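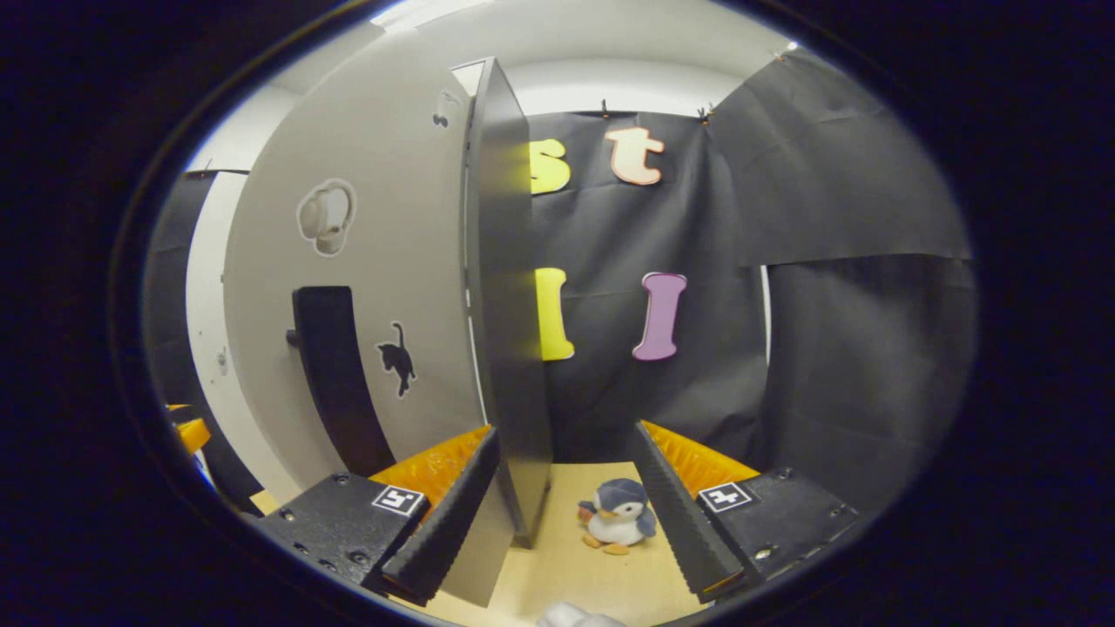 A small plush penguin on a light wooden floor.

How to Fix a Mistake on a Tax Return You Already Filed

You filed, you felt good for one evening, and then a second 1099 showed up in the mail. It happens to tidy people too. The fix is an amended return, Form 1040-X, and it is less painful than its name.

Before you start

Check whether you need to amend at all. If you added wrong, the IRS will usually catch it and send you a letter with the corrected figure. If you forgot to attach a form, they will generally ask for it. Amend when your income, filing status, dependents, deductions or credits were wrong.

If you're expecting a refund from the original return, let it arrive first. You can cash it. Two returns chasing each other through the same office is a thing you want to avoid.

Step 1. Gather the paperwork

You need a copy of the return you filed and whatever document ruined your evening. Mine was a 1099 from Vadent for $2000 of freelance work I had cheerfully forgotten doing.

Step 2. Fill in the three columns

Column A is what you reported. Column C is what you should have reported. Column B is the difference, also known as the column of regret. Work out C first, on a fresh copy of the regular form, then go back and subtract.

Step 3. Explain yourself

There is a space for the reason. Keep it to a sentence or 2. "Received additional Form 1099 after filing" is plenty. Your feelings about the mail carrier can stay home.

Step 4. Send it and pay

Most recent returns can be amended electronically through the same software you used the first time. If you owe, pay when you file, as interest keeps running while you think it over.

Step 5. Don't forget the state

A change to the federal return often means a change to the state one – separate form, separate rules, same sinking feeling. Look on your state tax agency's site.

Then put copies of everything in one folder. I keep mine for 7 years, in a drawer that no longer closes.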